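Does a tidy desk really make you work better?

My brother-in-law sent me an article in August with the heading "Clear surface, clear mind", and I have been cross about it on and off ever since. He meant well. He had seen my kitchen table.

The article said that people who clear their desk at the end of each day get more done than people who don't. It gave no source. It did give a link to a shop called Fledar, where you can buy a set of stacking trays for 490 pounds, and I read that price three times to make sure I hadn't dropped a decimal point. I hadn't. They are trays. They stack.

So I went looking for where the claim came from, which took most of an evening. The article quoted a blog, the blog quoted a newsletter, and the newsletter quoted a survey of 1,086 office workers run by Vundo, who sell desks. The survey asked people whether they felt more productive with a tidy desk. Most said yes. Well, of course they did. Ask people if they feel better after a salad and they will say yes to that too, with the crisps still in the other hand. I couldn't find any sign that anyone had measured the work.

I don't think tidiness is a con, mind you. I like a clear table. I like it when somebody else has cleared it, in particular. What I doubt is the step from "this is pleasant" to "this will change how your brain works", and I doubt it a good deal more when there's a basket icon in the corner.

The other half of the advice is zones. You are meant to divide your surface into areas, one for each kind of job, and mark them out until the habit sticks. Tape is the usual suggestion.

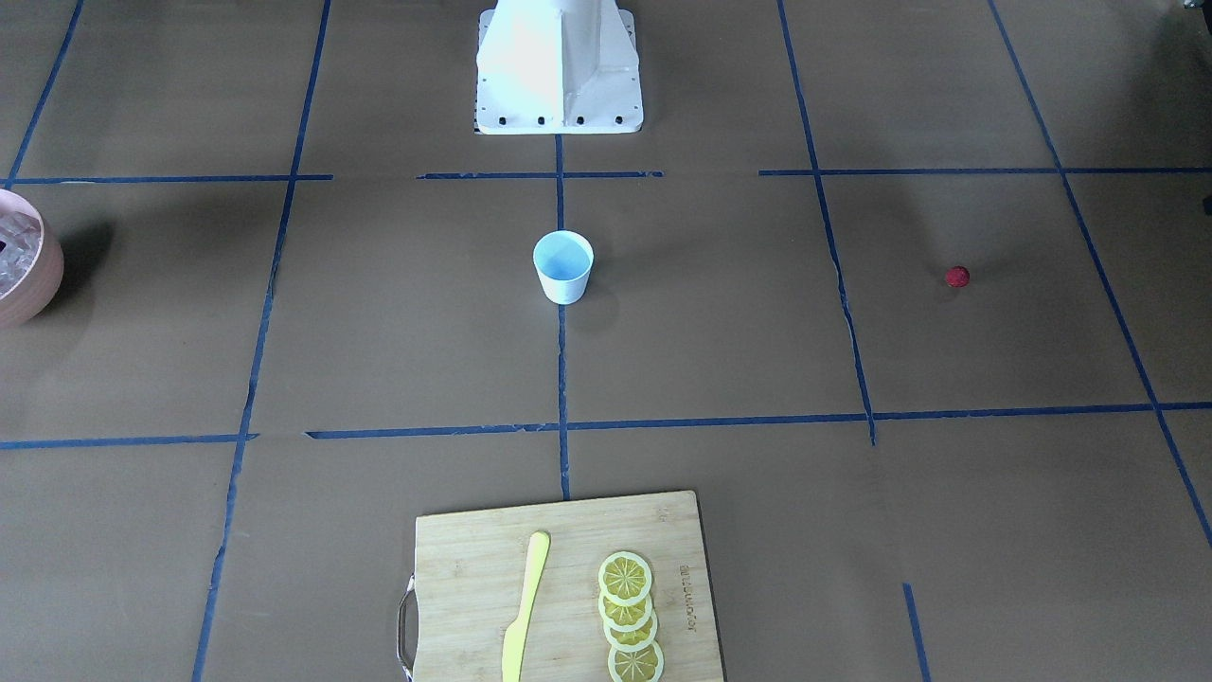
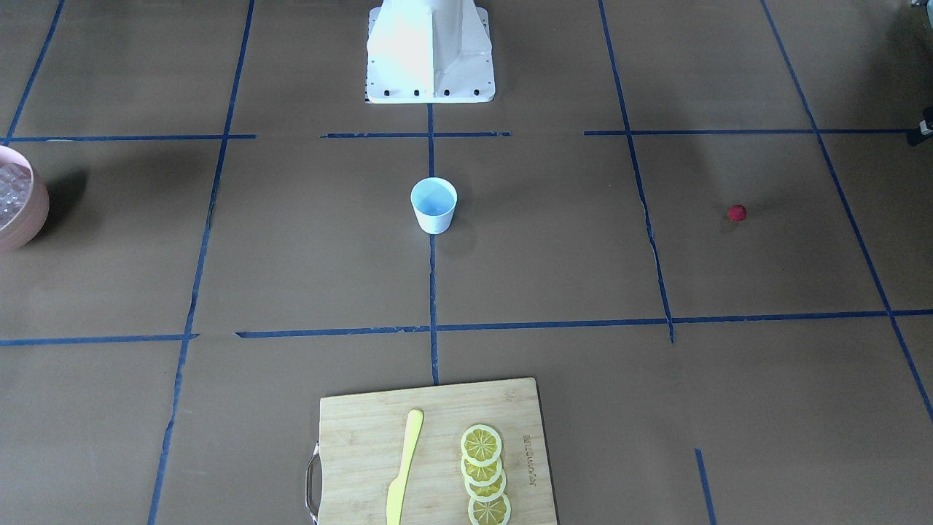
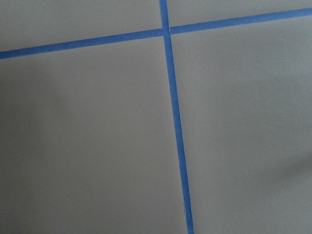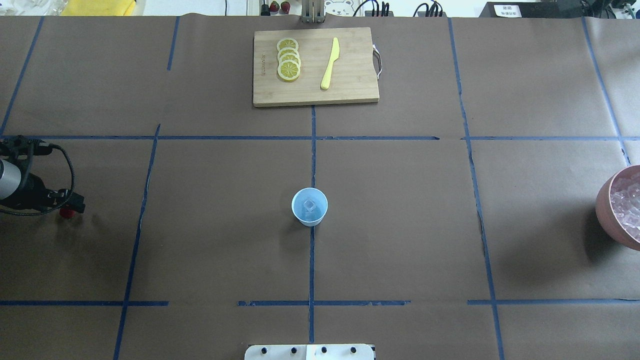 Blue tape in all four.

I gave the zone idea a fair go at home. Post on the left, laptop in the middle, things to be mended on the right. It lasted until the first big shop, when everything on the table became one zone called shopping. My wife put a casserole dish on top of the post and a gas bill went missing for long enough that we got a second one in red. You could say I didn't stick at it, and the zone people do say that, a lot. It's a handy sort of advice where every failure belongs to the customer.

There is a book behind some of this, lent to me by Katsuhiko Fukuda from my old office in Cleltomham. He used to keep the worst desk on our floor and could put his hand on any bit of paper you asked him for. I asked him if he'd read it. He said he'd read the first chapter and then lost it under something for a year. He was the best engineer we had, and I know that one man isn't evidence, but he's one more man than the article managed.

The book's main figure is that we lose 19 minutes a day looking for things. Fine. I'd like to know who "we" are. I lose far more than that looking for my glasses, and they are never on the desk. They're in the bathroom, or in the car, or on my head. No amount of trays will help with that. And if you spend half an hour every evening squaring up your papers to save 19 minutes the next day, somebody ought to do the sum.

What did help me, and I offer it for nothing, was getting rid of stuff. Last winter I went through the filing cabinet and took out every instruction booklet for every appliance we no longer own. There was one for a Zeng bread maker that I'm fairly sure we gave away before the children were born. The pile came up past my knee. The cabinet drawer now shuts, and that has made me happier than I can sensibly account for. Did I get more done afterwards? I have no idea. I didn't measure it either.

A reader wrote in after my last post on this sort of thing (the one about standing desks) to say I was just defending my own bad habits. Possibly! I've had a look at the table while writing this and there are two mugs, a bicycle pump, a seed catalogue and what I think is the gas bill.

Comments are open. If anyone knows of a proper study, with real work measured by somebody who doesn't sell furniture, please send it and I'll read the whole thing. My brother-in-law has already told me he's bought the trays.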